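Home About Archive Zine Contact

Quitting the group chat, sort of

Tuesday, November 15, 2022

Muted the family chat. Then the building chat. Then the one for the Kollden trip, which ended in January and is somehow still going, mostly birthday cakes and people asking who has the cooler. (Not me.)

Sixteen chats. That was the number when I finally scrolled all the way down. Seven of them I couldn't have told you what they were for. One was called "Friday??" and had three people in it, two of them me, old phone and new phone.

So the rule is, I look twice a day. Once with coffee, once after dinner. If something is on fire, call me. My sister thinks this is rude. Saimi Sjöberg did it last year and says the first week is awful and then you forget. I'm on day 9 and it's still pretty awful, so we'll see.

What I miss is the dumb stuff. Someone's bad parking. The link to the soup. What I don't miss is the thumbs up, forty people doing a thumbs up one by one while I'm trying to sleep.
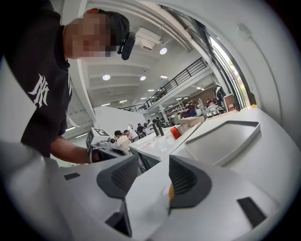

Issue 7

Anyway. Missed two things so far. The water was shut off Saturday morning and everybody in the building knew exept me, so I brushed my teeth with seltzer. Not bad. And Nazareno Gatti moved dinner from Dornska to the Ultano place across the river, posted it at four, I looked at eight. Sat at Dornska by myself with a plate of dumplings. Also not bad! He felt terrible, sent me a long voice message, in the chat of course.

Been calling people instead. It's weird. Half of them pick up like somebody died. "Is everything ok?" Yes, I wanted to ask about the soup. My aunt talked for roughly 3 hours and I learned more about her knee than the family chat told me in a year. She'd posted all of it, she said. Hadn't I seen? I had put a thumbs up on it.

Will probably unmute the building one. The water thing is a real problem. The rest stay off till the end of the month at least, then I'll write again, or not, depending on how embarassing it gets. Bus is here, gotta go.

Recent posts
The cooler question
Selling a bike to someone you know
Zulu the cat, an update
Soup, finally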